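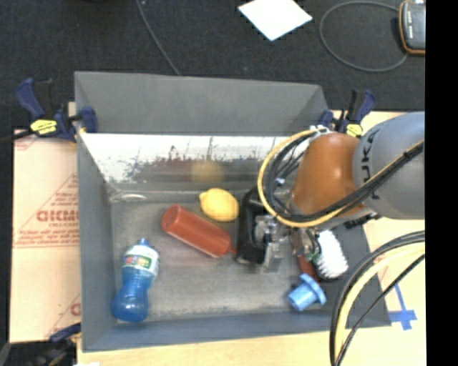

## Bin and objects, September 14, 2025

Spent the afternoon on the gray bin and what goes in it. Two jobs carried over from August: decide whether the floor gets repainted, and sort out the object crate so the labels match the sheet.

### Bin

Floor is worn. There are scuffs and paler rubbed patches, and the paint feels thin under a fingernail in a couple of them. It still isn't bare anywhere I could find. Vacuumed, wiped with a damp cloth, then again with a dry one. The cloth came up gray both times. A third wipe was mostly clean so I stopped.

The shiny strip under the top part of the back wall is the real nuisance. It goes almost white at the left and in the middle, and it picks up color from whatever is lying in front of it. The lemon gives a blurry yellow patch right above itself, and there is a dull reddish one farther left. The dark scratches and flecks along the lower edge did not come off with the cloth. Tried a bit of dish soap, same result. They are marks in the metal, so leave them.

Glare spot on the floor at the back left corner, pale and oval. Moved the desk lamp away and it stayed put, so it is coming from overhead. Put a sheet of cardboard up under the nearest ceiling light and it dimmed a lot. Not a fix, but now we know which light.

Inside length along the floor is 900 mm. The old sheet had a different number with no unit. Crossed it out.

Options for the floor:

- leave it as is and write down the date of cleaning
- matte gray paint from Vodau, two coats, bin out of use while it cures
- rubber mat cut to size from the Grallport roll, held down at the corners

I prefer the paint. The mat would lift at the slanted left wall unless somebody cuts the edge very carefully, and crumbs get under it. Paint also lets us cover the rubbed patches in the same go. The front wall is a bluer gray than I remembered, and I don't think it needs touching. The matte paint would do for the shiny strip too, if everyone agrees. Test on the underside first.

### Objects

Five in the bin today. Notes on the two that had something wrong with their labels:

**Lemon.** Fine. The pointed tip is a bit grubby, washed it in warm water. Label on the sheet said "lemon, large" and we only have one lemon, so now it says "lemon." It rolls if the bin gets bumped, and it likes to end up near the back.

**Red squeeze bottle.** 225 g on the kitchen scale with the sand in it. The sheet said 361. I think 361 was from when it was filled with water, before the cap started to leak, but there is no note either way. Changed the sheet. Taped the inside of the cap thread and turned it upside down over paper for an hour, no sand came out. The nozzle is narrow and gets knocked sideways when the bottle is thrown into the crate with everything else. Please put it in the side pocket.

The other three match the sheet. Didn't weigh them again.

Crate: took out a split foam block and a sponge that had gone hard. Both in the trash. The Lazăr box of spare bottles was under the bench, not on the shelf where the list has it. Moved it back to the shelf. Two of the spares are the wrong size for the caps we have, set aside in a bag with a note on it.

### Order

Tevadico order number is 2323, covers the new labels and the wide tape. Labels are the wipeable kind. The paper ones don't last a week once things get washed. I left room on the form for the paint tray and rollers in case we go with paint.

### Things I wasn't sure about

Whether to keep sand in the bottle at all. It's heavier at the base end when it settles, and you can feel it shift when you tip it. Rice would be lighter and less of a mess on the floor if the tape gives out. On the other hand we have a pile of notes written with the sand in it and I don't want to start over halfway through. Leaving it for now.

Also whether the lemon should be roughened a little with fine paper. It's slippery after washing. Dried it and it was better, so maybe it was just soap. Check again tomorrow before doing anything to it.

### To do

- ask about the ceiling light, second one in from the door
- test patch of matte paint on the underside of the bin
- relabel everything when 2323 comes in
- find the missing page of the August sheet, it had the old bottle weights on it
- more dish soap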